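Search this site… Go

Setting Up a Wrist View for Dark Parts on a Dark Seat

Posted by Nest Samuel, 18/06/2018

I love this job. It's one of those setup tasks that looks like nothing on paper and then teaches you a ton about how your cell sees the world! This page covers how I set up the Rosser cell in simulation to pick a small toy jet off an armchair: the arm pose, the approach, the wrist view and the checks I run afterward. You can follow along with any arm and any simulator that gives you a room view and a wrist view. I use Iris for the scene and Fletus for the motion scripts, but the steps carry over.

Before you start, load the scene with the arm in its home pose and both views open side by side. Save a copy of the scene file. Then save another one under a different name (trust me on that).
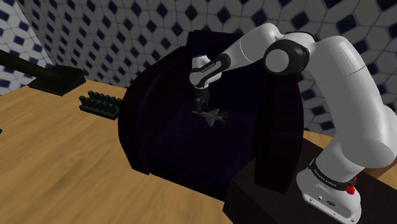
Reading time: 9 minutes

Step 1: Check the mount and the reach

My arm sits on a pedestal right up against the chair, so the forearm has to go up and over before the wrist can come down to the seat. Jog it there slowly the first time. Watch the elbow as well as the gripper – when you work inside an armchair it's easy to stare at the fingers and run a link into an armrest.

If the elbow ends up low, go back and pick another joint solution for the same gripper pose. I like the elbow high and the last part of the move straight down. Save that hover pose as its own waypoint and call it something plain. Mine is "seat_hover".

Step 2: Place the jet

Put the jet on the seat, well clear of both armrests. Mine lies toward the back with its nose under the gripper. Turn physics on and let everything settle before you record the object pose. If you grab the pose too early you get a jet that's floating a hair above the fabric, and your pick height will be wrong for the rest of the day.

Run 2000 simulation steps, then read the pose. Run it again from a reset and compare. If the two readings don't match, look at the collision shape for the seat. A rough mesh on a seat cushion can make a light object creep, and swapping in a simpler shape fixed it for me in a couple of minutes.

Step 3: Pick your grasp point

A jet has wings, a fin and skinny bits at the wingtips, so the places where two fingers can close cleanly are limited. I go for the nose section. It's narrow and there's room on both sides for the fingertips to come down. The catch is weight: hold it by the nose and the tail wants to swing. Start with a slow lift and a modest height, and only speed up once the jet hangs steady.

Set the gripper opening wider than the nose by a comfortable margin, and put the close command in its own line of the script. You'll want to pause right before it.

Step 4: Look through the wrist view

Now for the fun part! Stop the arm with the fingers open at the nose and switch to the wrist view.

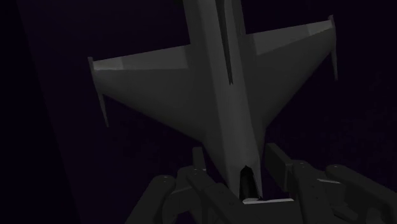

Wrist view, gripper open on either side of the nose.

Dark gray jet, dark gripper, nearly black background. A detector trained on bright tabletop scenes is going to have a rough time with this, and that's exactly why I like it as a test. Look for the features that still stand out. On this model the raised spine and the flap panels on the wings are lighter than what's around them, and the long edges of the body give you a direction to line up with. The canopy is useful too, as a dark patch between gray strips.

Check these before you touch the lighting:

- Exposure is fixed, not automatic
- The fingertips on both sides are in view
- The nose runs down between them
- Your edge threshold picks up the wing edges and leaves the background alone

My threshold ended up at 17, on the scale the Elteck vision plugin uses. Yours will be different. Move it in small steps and write each one down.

Step 5: Add light, carefully

If you still can't get a clean outline, add one soft light above the chair and raise it a little at a time. Keep the dark version of the scene, though. I train on both, and the dark one catches problems the bright one hides.

Step 6: Run the pick in pieces

Hover, descend, pause. Check the view. Close, pause, check again. Lift. Once every piece behaves on its own, remove the pauses and run the whole thing from home. If a run fails, put the pauses back in and find the piece that went wrong before you change any numbers.

Looking after the setup

Recheck the wrist camera offset whenever you update the simulator. An update last December shifted mine by 2 mm, and I spent an entire evening blaming the gripper. Keep the waypoint file and the scene file in the same folder, with matching version names.

Next I'm going to turn the jet around and try picking it from the tail end. The fin is right in the way, so the hover pose will need a new wrist angle – I can't wait to get into that one.

This site uses cookies to remember your settings. By continuing to browse you agree to our use of cookies. Accept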